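The Toaster That Was Going to Outlive Us

"Buy it for life" has become the most reassuring phrase in the appliance aisle. It is also one of the hardest to check.

Reading time: 5 minutes

My grandmother's toaster was ugly, heavy and slow, and when I was a child I was told it would never die. It died in the spring of my second year of college. The family has since agreed to forget this. At holidays it is still brought up as proof that things used to be made properly, usually by whichever uncle has just thrown out a new one.

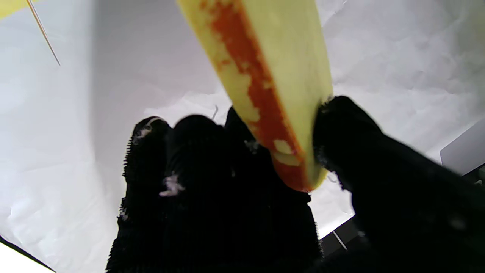
Words by Zoi Rallis
September 2024

I thought of that toaster in August, standing in a kitchen store in Stamville, reading a cardboard tag that promised me "a lifetime of mornings." The toaster cost a good deal more than the plain one beside it. I asked the clerk whose lifetime. She turned the tag over, found nothing on the back, and said she assumed mine.

The tag belonged to a brand called Tallix, one of many that now sell long life as a feature, the way their rivals once sold extra-wide slots. The pitch is appealing. Cheap appliances are junk, it says, and you are tired of junk. Spend more once and be done. You'll save money, you'll keep a lump of metal out of the landfill, and you'll have the quiet pleasure of being the kind of person who plans ahead.

I would like to be that person. I would also like to see the numbers, and the numbers are where these conversations tend to go soft.

Take the price. The plain toaster on the shelf was $24. The one with the tag was $70. For the second to win on cost alone, it has to outlast the first nearly three times over, and it has to do so in a real kitchen, with crumbs and a loose outlet and a teenager who digs out bagels with a fork. It might. I couldn't find anyone at the store, or anywhere in the box, willing to say so in a sentence that a lawyer would recognize.

What the box did contain was a warranty. Warranties are dull, which helps the people who write them. This one covered defects in materials and workmanship. It did not cover wear. I read it several times, trying to work out how a heating element that gives up after some years of heating could be anything other than worn, and I still don't know. The lifetime on the tag and the terms in the leaflet seemed to have been written by people who had never met.

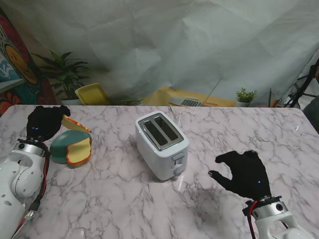
A white two-slice toaster on a marble-patterned tabletop, with a toy cheese wedge.

Tallix answered my email with a link to the same leaflet. Lysenko, a smaller company that makes a similar claim about its kettles and toasters, was more forthcoming. A representative wrote that its products were "designed for 15 years of typical household use." I asked what typical meant. Two slices a day, she said. I asked whether any of the toasters had been in a household for 15 years. The company, she replied, was six years old.

To be fair to Lysenko, that is a problem for anyone trying to sell durability. The only real test is time, and time can't be hurried much. You can push a lever up and down all day in a lab, and companies do. A lab lever doesn't spend its nights next to a steaming dishwasher. Still, if a firm doesn't know how long its toaster will last, I'd prefer it said that. "We think this is pretty good" would sell me a toaster.

I took the question to Rochelle Grimshaw, who has been fixing small appliances out of a narrow shop in Vedcombe for most of her working life and has no time for my grandmother's toaster.

"Everybody's grandmother had one," she told me. "You know why the old ones all seem good? The bad ones are gone. You're looking at what's left."

She had a point, and it is one the longevity brands would rather skip. The old machines we admire are the survivors. Their many worthless cousins went to the dump decades ago, and no one kept a photo. Grimshaw remembers those too. She remembers cords with cloth jackets that frayed where they bent, and metal bodies that got hot enough to mark a child's arm. She doesn't miss them.

What she does miss is screws. Her complaint about modern toasters, cheap and costly alike, is that she often can't get inside without breaking something. Tabs snap. Some screws have heads that need a driver she had to order specially. Once she is in, the part she wants may be joined to three parts she doesn't, and sold only as a set, or not sold at all.

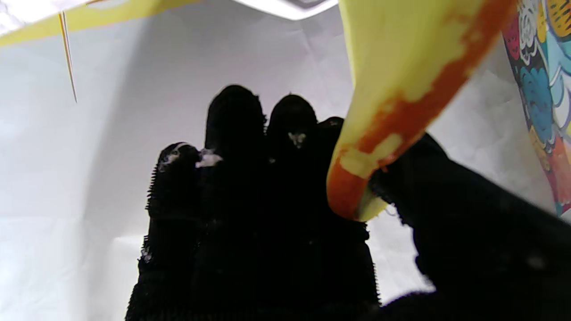 So I asked her the question I should have asked in the store, which was whether paying more gets you something easier to fix. Sometimes, she said. She has one premium model she likes a lot, and another she won't take in anymore. The price told her nothing about which would be which. Her own rule is to turn the thing upside down before buying. If she can see how it comes apart, she considers it. If she can't, she puts it back.

Then there is her fee. Grimshaw charges $50 for most toaster jobs, parts extra, and she knows exactly what that does to the math. It is twice the price of the plain one in Stamville, with change left over for bread. Most people who hear the figure thank her and take the toaster home, and she suspects it goes straight in the trash. The ones who say yes tend to be fond of the machine. A few have paid her for the same toaster more than once.

I don't think the longevity brands are crooks. Some of them surely make better things than their cheaper neighbors, with thicker metal and levers that don't wobble. My trouble is with the word "lifetime," which asks me to pay today for a claim that can only be tested after I've lost the receipt. A printed parts list, with prices, would do more for me. So would a promise to keep those parts in stock until a named year. Neither Tallix nor Lysenko offers one at the moment. Lysenko says it is "exploring" the idea.

There is also a question that comes before all of this, and the ads never raise it - whether we wear out our toasters at all. Grimshaw says plenty of what people bring her is simply clogged. She empties the tray, cleans the contacts, and hands it back working. I asked how many toasters in her shop had been replaced by a nicer one before anyone tried that. She pointed at a shelf of them along the back wall, donated by people who had upgraded. Most of them run fine.

I bought the plain one. It has two slots and a dial that seems to have opinions of its own above the halfway mark. I turned it over first, and there were four ordinary screws on the bottom.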